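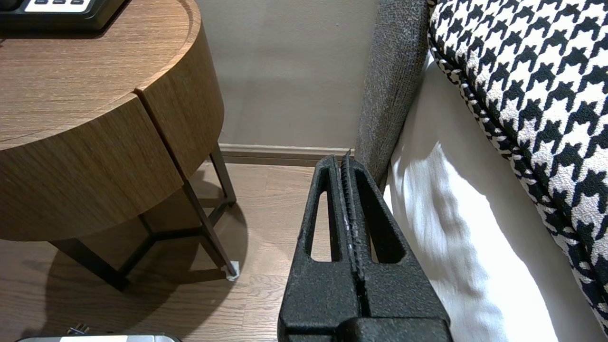
About us

Hi, and welcome to Grirnberg! We're a small lab that teaches robot arms to do the sort of jobs you do without thinking about them, in rooms that look like the rooms people live and sleep in. We started out with 2 people and one arm that spent most of its first November in pieces on a bench. Now there are 14 of us, and the arms mostly stay in one piece.

If you've come here from the Usness paper, the short version of our method is further down. If you've come here looking for a job, skip to the end (but please do read the middle, you'll get asked about it).

What we work on, in plain words: fine contact with furniture. Drawers, rims, lids, handles that aren't handles. A lot of robot learning happens on flat tables with blocks and cups, and that work is great, we use it every day. But a bedside table has a curved front, and the gap you need to find is thin and dark and follows the curve. Get the fingertips a little too high and you're pushing on solid wood. Get them a little too low and you slide right off the bottom. I find this endlessly interesting, and my family has asked me to stop bringing it up at dinner.
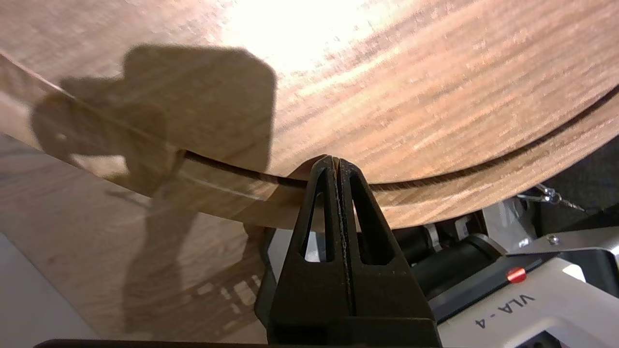
Kalevi Aaltonen
Founder and research lead

I came to this from sensor work. For years I wrote software that told machines where things were, and I got a bit obsessed with the moment when knowing where a thing is stops being enough. You can have a lovely map of a room and still miss the edge of a drawer. So when I set up Grirnberg I wanted us to look hard at the last stretch of a reach, from the point where the arm is nearly there to the point where the fingers close on something.

Our method is called Belkadi. It runs two policies that take turns. The first one sees the whole corner of the room and gets the gripper into the right neighborhood. The second one sees only what's right in front of the fingers, and it takes over for the final approach. The tricky bit, and the thing the paper is really about, is the handover. We used to switch at a fixed distance, and it was awful! The arm would stop, sort of think, and then lurch. Belkadi learns when to switch from the demonstrations themselves, by comparing how sure each policy is about its next move. When the close-up policy gets more sure than the wide one, it gets the arm.

We train on 30 demonstrations per piece of furniture. That's a small number and we picked it on purpose, so a new piece can be added in a day's work, coffee included. With the learned handover, the arm found the drawer edge far more often than it did with the fixed switch, and it did best on curved fronts, where the old version was at its worst. It still has trouble with very shiny wood. Glare washes out the grain, and the close-up policy goes looking for an edge in the bright patch. We're working on that now.

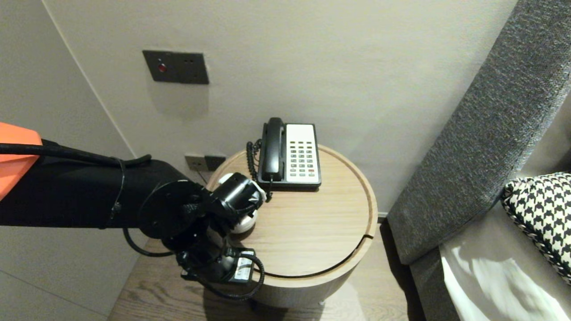 Clutter is the other half of my own research, and by clutter I mean the perfectly normal things people keep next to a bed. A policy that only works on a bare tabletop isn't much use to anyone, so we leave stuff out and we move it between runs. My favorite troublemaker is the landline phone. The body is easy enough, a solid shape that sits where you put it, but the coiled handset cord hangs off the left side and curls down to the tabletop, right where the gripper wants to come in. Cords change shape every time you touch them, so there's no tidy model to lean on. We let the wide policy learn to give them room, and we score a touch on the cord as a failed run even if everything else went well. Some labs would call that harsh. I'd call it how you'd feel if it were your phone.

The code for all of this lives in a toolkit called Turkolance, which started as my own messy folder and has been cleaned up by people with better habits than mine. It handles recording, replay and the handover training.

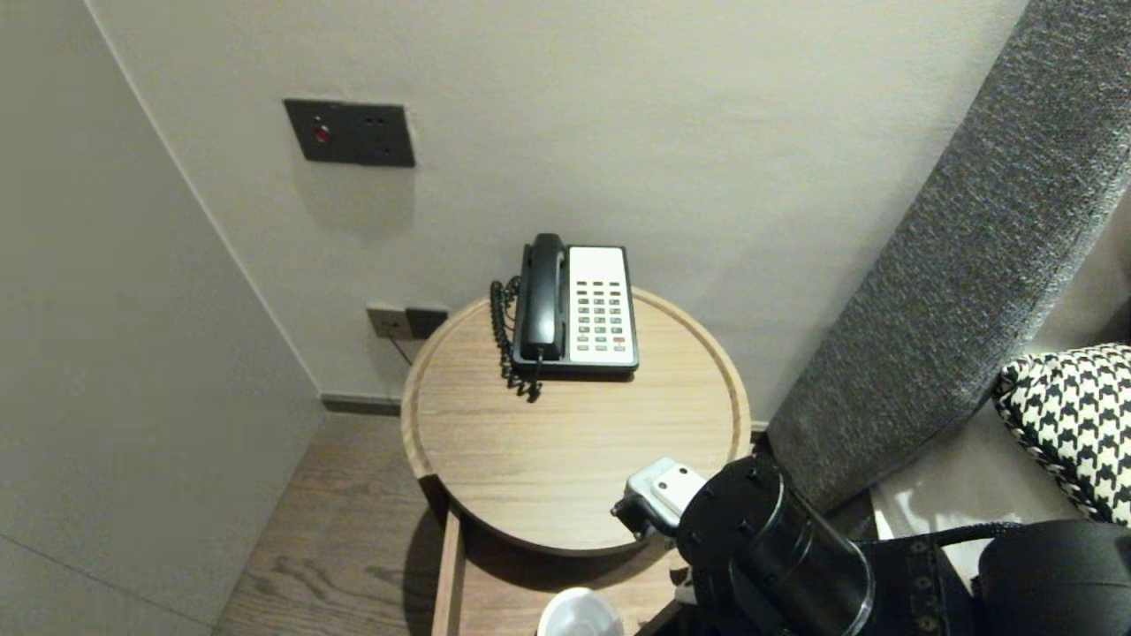 You can plug in your own arm if you're willing to write a short driver for it, and the docs walk you through that part step by step. The replay viewer is what most visitors end up liking best. It lines up the wide view and the close view on one timeline and marks the spot where control changed hands, so when a run goes wrong you can scrub back and see which policy made the bad call. We use it in our group meeting every week, with a fair amount of groaning.

Working with us

We take on 2 interns at a time, and we like people who enjoy fiddling. You don't need a robotics degree. You do need patience, because resetting a room between runs is a big part of the day and everyone does it, me included. Write to us through the contact form and tell us about something you built that didn't work at first.

Visits are welcome too, just ask ahead so we can clear you a chair.

Page last updated 22/08/2026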